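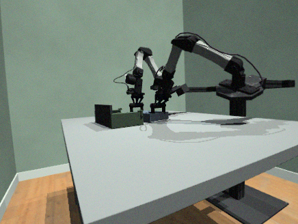

Ostis asked last time why we bother with the simulator at all, when the bench is free most evenings and a real arm teaches you more in an hour. Fair point, partly. Answer for these notes: crashes are free in sim. On the Gronthorpe bench a bad move means a bent finger and a wait for parts.

Session 4, two arms, one table

Before you start
- pull the latest scene file, old one has the wrong table height
- 6 joints per arm, check the order matches your config (left first, then right)
- speed limit stays at 500 until your paths are clean. Units are in the Schouten sheet

Main job: both grippers down together, no contact between them. Plan the left, freeze it, then plan the right round it. Do not plan both at once yet, thats next week.

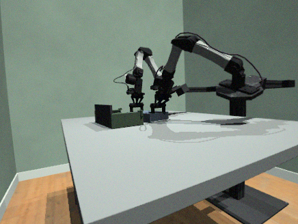 Watch the wrists more than the fingers. Most clashes happen higher up than you expect, esp. when both elbows fold inwards. Add clearance at the wrist first, then re-run.

Log 600 steps per run, save under your own name, not "test". Bring the worst run along, we will go through them togehter on the big screen.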